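# Clearing the Shared Table: What Gets Left Behind

Rungnapa Paisan and Ludger Brandes
Home and Workplace Studies, Brisville
1/18/22

## Why we picked this

Everyone in our building knows the long table by the wall on the second floor. People eat there, glue things there, mark papers there, and then the bell goes and they leave. We both grew up in houses where the table got cleared before anything else could happen, so when the course asked for a small everyday job to look at closely, it was the first thing either of us thought of (and we did try to think of a second one!).

Our question was a simple one: in what order should a mixed table be cleared, so that the person doing it walks the least and doesn't have to put anything down twice?

## What we did

We ran six sessions in December, with four people taking turns. Between them they moved 54 things, which we wrote down by hand in a Skonus notebook and later typed up. We sorted everything into three groups: dishes, trash, and things that live somewhere. That last group gave us the most trouble by far. A plate goes to the sink and a tissue goes in the bin, but safety glasses have a hook in the workshop at the other end of the hall, and a small tray might belong to anybody.

We added up the steps too, and came out at 761 for all the sessions together. Ludger paced the hall twice to check, which was good of him, as it was a cold week and the heating was off out there.

## What we found

Starting with the plates worked best. They take up the most room, and once they're stacked you can see what you've got left - often a tissue or two that had been hiding behind something. People who began with the small things kept reaching around the dishes, and one of us knocked over a cup that way (it was empty, thank goodness).

The glasses were the slow part every time. Clear plastic on a pale tabletop is very easy to miss, and twice they were found only when somebody wiped the table with a cloth. We'd like to see a bright strap on each pair, or a box by the door so they never reach the table in the first place.

## What we'd do next

We'd like to try it again with a basin at the end of the table, the way Rungnapa's aunt does it at the Virketti lunchroom, and see how many trips that saves. We would also want more than four people, and at least one who is left-handed.

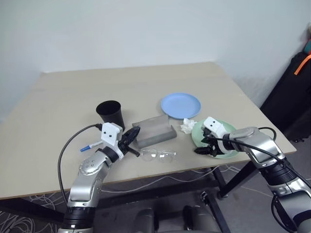 If the basin works out, we'll ask whether it can stay there through the spring, along with a small bin for the tissues.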